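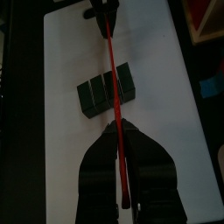 The Office of Weights and Tokens at Pundberg was required by statute to settle all boundary disputes before the close of the September session. The Juntunen parcel had been disputed for 14 years. Both parties agreed to submit the matter to the blocks, in the customary manner. Four dark blocks were set side by side in a slanting row, and the red rod was held over them while the Registrar read the claim aloud. Neither party objected to the reading.

The claim was found to be in order. It concerned a strip of pasture, a well and the right to walk to the well after dark.

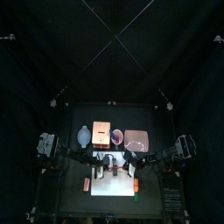 The fee was fixed at 400 marks, payable by the party that spoke last. Both parties then kept silent for the remainder of the morning, and the Office entered this in the register as conduct.

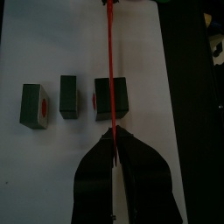 A second reading was held at the request of Drustus, the neighboring district, which had an interest in the well. Its delegate asked for the dark green blocks and was granted them. Three stood on the white surface with spaces between them, and a red dot showed on the side of the leftmost. Under the rules of Plurkley, a dot on the left favors the older claim — a provision that Pundberg had never formally adopted.

The Registrar withdrew to consult the rules. 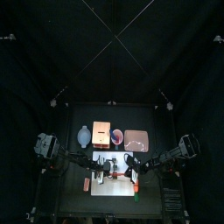
On returning, the Registrar ruled that the strip would belong to the pasture, the pasture to the well, and the well to whoever was thirsty. The parties signed. One of them asked, after signing, for a glass of water, and was charged the fee.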